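Clearing Small Coloured Pieces from a Light Wooden Table: Layout, Order and Missed Items

Uyên Mạch
Planesley Technical College, Product and Interior Design, Year 2
Submitted 12/02/2022

Summary

The project looked at how people clear a table of small mixed pieces: orange discs with a centre hole, coloured blocks, upright stands with a thin post, and a grey measuring cup. Nine participants cleared the table under several starting layouts and two instructions. A total of 1,637 placements were logged. The position of the cup had a larger effect on clearing time than the spread of the pieces. The items most often left until last were the stands. A shallow tray, called Nông in this report, was made as a response to the results and given a short trial.

1. Background

The Bakwood room at the college is used for assembly exercises and for open play sessions with younger visitors. Both leave a table covered with small parts. The parts are then put away in one of three ways: swept into a box by hand, picked up one at a time, or gathered into whatever container is already on the table. The third method is the most common, and the cup is the usual container.

Complaints recorded in the room book fall under two headings. Pieces go missing between sessions, and the table takes too long to clear when another group is waiting. The room book does not record the layout of the table at the end of a session, so it was not possible to tell from past entries whether the two problems were connected.

Earlier student work on the room dealt with shelving and labels. It assumed the pieces had already been collected. This report deals only with the stage before that, from the end of an activity to a clear tabletop.

2. Materials

2.1 Table

The table is wooden, with a light honey-coloured surface and a visible grain. The height to the top is 700 mm. There is no raised lip. A disc pushed against the edge will go over it, and a disc that lands on its rim can roll a good distance across the floor.

The surface has faint scuffs and darker streaks in the grain. These were left as found. Sanding was considered and ruled out, as it would have changed how the discs slide.

2.2 Pieces

The discs are orange, thick and flat, with a hole through the centre. They are of more than one diameter. When lying flat they are easy to pinch by the rim but hard to scoop with the side of the hand, which tends to ride over them.

The blocks are of several colours. The yellow ones are pale and are closest in tone to the table. Green and red stand out against the wood under any of the room lights.

The stands have a flat base and a thin post. They are light and fall over if the post is knocked. In strong side light the transparent type can be hard to see against the wood.

The measuring cup is grey plastic, with a handle and a round bowl. The bowl holds a block with ease. The larger discs go in only at an angle and then stop other pieces from settling.

2.3 Recording

Each placement was logged on Stester, the timing sheet used in the department. An entry consists of the piece type, the time of release, and the place of release (cup, box, stand or hand). Entries with no release time were removed before any analysis.

3. Layouts

Four starting layouts were drawn up.

Layout A, spread. Discs and blocks distributed across the whole top, cup near the middle.

Layout B, edge. Most of the discs along one side, cup at the opposite side.

Layout C, cluster. All pieces within one hand span of the cup.

Layout D, part cleared. As layout A, but with one block already in the cup when the trial starts.

The layouts were not measured out to the millimetre. An early attempt to use pencil marks on the table was dropped when participants began to read the marks as targets. Instead, the person setting up worked from a sketch and checked the result by eye. Small differences between repeats of the same layout were accepted.

Figures 1 to 3. Cup, orange discs and yellow block on the tabletop. 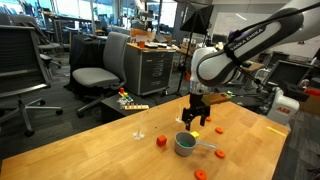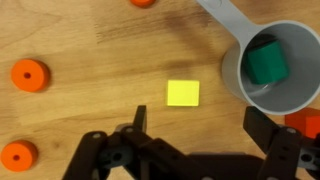
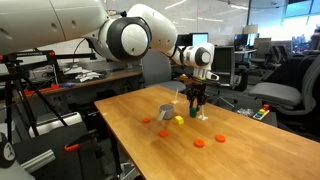 4. Method

Participants stood at the long side of the table with both hands at their sides. The box was on a stool to the left. On the start signal they cleared the table in any manner they liked, under one of two instructions.

Instruction 1: "Clear the table."
Instruction 2: "Clear the table so that the next group can start at once."

The wording of the second instruction was changed after the pilot. The pilot version asked participants to leave the pieces "tidy", and the word was understood differently by almost everyone. Two people stacked the discs by size and one lined the blocks up along the edge.

A trial ended when the participant stepped back or when 90 seconds had passed. Pieces still on the table at the end were logged as missed. Pieces dropped on the floor were logged as dropped, whether or not they were picked up afterwards.

Participants did each layout under both instructions. The order of the layouts was shuffled for each person. The order of the instructions was not, and this is discussed in section 7.

5. Results

5.1 Time

Layout C was the quickest to clear under both instructions. Layout B was the slowest. The difference between A and B was larger than the difference between A and C, although the pieces in B were closer to one another than those in A. What separated the two was the distance between the discs and the cup.

Layout D was expected to be slightly quicker than A, as one block had already been put away. Under instruction 1 there was no clear difference. Under instruction 2 it was slower. Several participants tipped the block out first and then started again with the discs. When asked, they said that the block would have got in the way.

5.2 Order

Under instruction 1 most participants began with whatever lay nearest to their preferred hand. Colour and shape had no visible effect on the first pick.

Under instruction 2 the discs were usually taken first and placed on a post, followed by the blocks into the cup. The stands were moved last. In the cases where a stand was moved early, with discs on it, the discs had to be held in place with a second hand. This cost more time than any other single action in the log.

5.3 Missed and dropped pieces

Missed pieces were few, and the pale yellow blocks made up the largest share. Green and red blocks were almost never missed. Most of the missed yellow blocks had been behind the cup as seen from the participant's side of the table.

Dropped pieces were nearly all discs. Roughly half of the drops took place at the table edge, when a disc was slid towards the body to be picked up. The absence of a lip is the obvious cause. The remaining drops came from overfilling the cup.

5.4 Use of the cup handle

The handle was not included in the original logging plan. It was added after the first session, when it became clear that people differed in how they used it. Some held the cup by the handle throughout and brought it to the pieces. Others left it standing and brought the pieces to it. The first group were quicker on layouts A and B. On layout C the two groups could not be told apart.

A cup that was left standing was also turned by accident in many trials, the handle being struck by the wrist or sleeve. This moved nearby pieces but did not lead to a drop in any logged trial.

6. The Nông tray

The tray was designed from the results in 5.2 and 5.3. It is a flat board with a low rim on three sides and an open front. The open front is placed level with the table edge, so that discs can be slid in without being lifted. A recess at the back takes the base of a stand. A second recess takes the cup.

The first version had a rim that was too high. Discs met it and stopped, but hands met it as well, and participants began lifting the pieces over the side, which removed the reason for having the tray. The rim was cut down by half. The corners were then too sharp and were rounded with a file.

The floor of the tray was painted dark blue to increase the contrast with the yellow blocks. Paint was chosen over felt after a test piece of felt held the discs back when they were slid.

Only layouts A and B were repeated with the tray, and only with the participants who were still available in December. Clearing under instruction 2 was quicker on layout B and unchanged on layout A. No discs were dropped at the table edge. The number of trials is too small to say whether the yellow blocks were missed less often.

7. Limitations

Instruction 1 was always given before instruction 2. Some of the improvement between early and late trials is therefore likely to be practice. A second run with the order reversed for half of the group was planned but could not be fitted in before the room was needed for assessments.

All participants were adults. The open play sessions are mainly attended by children, whose reach at a table of this height is shorter and who may treat the stands as the main object of interest.

The room lighting was not controlled. Trials held late in the afternoon used the ceiling lights, and earlier ones used daylight from the windows. The log gives the time of each trial but not the state of the lights.

8. Recommendations for the room

Keep the cup on the same side of the table as the discs during a session.

Move the stands empty. Load the discs after the stand is in its storage position.

Check behind the cup before leaving the table.

Replace the pale yellow blocks with a stronger yellow when the set is next renewed.

Fit a removable lip to the long side of the table, or use the tray at that side. The lip would be cheaper, but it would have to be taken off for assembly exercises, where work is clamped to the edge.

9. Files

The cleaned log, the layout sketches and the cutting drawing for the second version of the tray are in the course folder under Bakwood. The drawing for the first version has been kept for reference and should not be used for cutting. The recess for the cup is drawn for the grey measuring cup only; the radius will need to be changed if another cup is used.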